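# Chapter 5: Comparing Grippers on Thin Objects

A gripper that handles boxes well may fail on a plastic spoon. This chapter sets out a method for comparing finger designs under equal conditions – the same arm, the same controller and the same objects – and applies it to trials by Lu and Koutsoukos with the Witov and Rikness fingers.

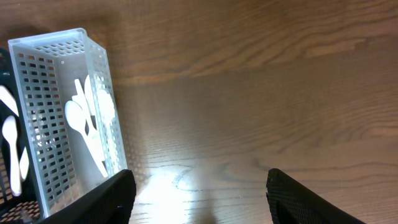
**Figure 5.1** Wrist camera view with the fingers open. White plastic utensils stand in a translucent basket and a black mesh container.

Thin, pale objects test the camera as well as the fingers. Section 5.1 defines a successful grasp. Section 5.2 describes the trial record, in which each finger design is given 15 attempts per object. Section 5.3 treats failures, including those in which two utensils are lifted together. Readers should review the material on camera calibration in Chapter 3 before proceeding.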